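Two Arms, One Table and a Spreadsheet
How a small packing outfit learned to budget for everything except the robot
Features | Automation

The first quote Kekwood got for a robot was one page long and had a single price on it. The last one ran to 17 pages, and the people who had to read it loved it.

That is the funny thing about buying automation on a small scale right now. The arms are the easy bit! You can compare reach and payload over a sandwich. What takes the winter is all the stuff bolted around them: the table, the walls, the rail, the wiring, the cameras, the spare fingers, and the hours of somebody's time spent getting it to behave.

Kekwood packs garden hardware and small household parts in Clendberg, in a long brick building with terrible parking and a very good coffee machine. Planning began in February with a wish list of 105 items, scribbled on the backs of pick sheets by the people who do the packing. Some of it was dreaming (a robot that sweeps). A lot of it was sharp. The packers wanted bins handled from both sides, and they wanted a bench that could be wiped down without moving anything.

So the company went for a two-armed bench cell, called Bai by everyone in the building, and put it together with help from Bristlow, an integrator a short drive up the valley.

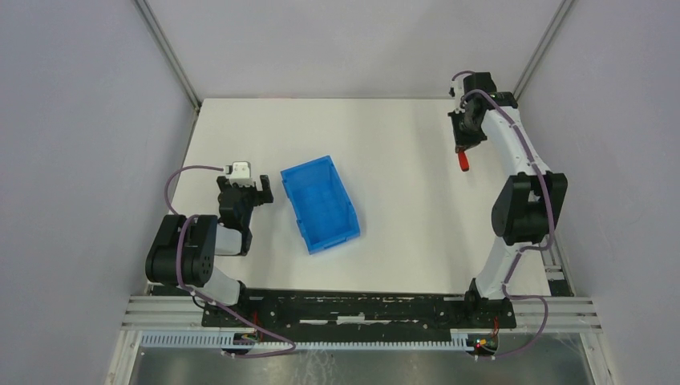
Bin work on the two-armed bench, with both arms mounted along the front edge.

Look at the small parts if you are drawing up a budget of your own, because that's where the surprises live. Each arm has a purple cable running along it, and cables on a moving arm get bent all day long. Kekwood's first budget had no line for replacements. The second one did, along with clips, and a slotted channel to keep the wiring tidy under the rail.

Then there's the mounting. A long plate holds both bases, and it already has its share of scuffs and scratches. Good! Buy one you won't mind marking. The aluminum rail comes from the same thinking: grooved extrusion lets you shift things later, and you will want to shift things later. Kekwood moved its bench layout twice before summer.

The walls were the biggest argument. Plain light gray panels on three sides looked like a luxury on paper, and they were very nearly cut. Bristlow pushed for them so the cameras would have a quiet background, and the packers liked not having the aisle in their line of sight. They stayed.

The other line worth fighting for is time. Kekwood set aside 762 hours of staff time for the first year, covering training, testing and plain old fiddling. Almost 105 of those went in the opening month. It sounds like a lot until you've watched a crew spend a happy afternoon working out the best angle for a blue plastic bin.

A second bench is in next year's plan, and the cable line is already in the draft.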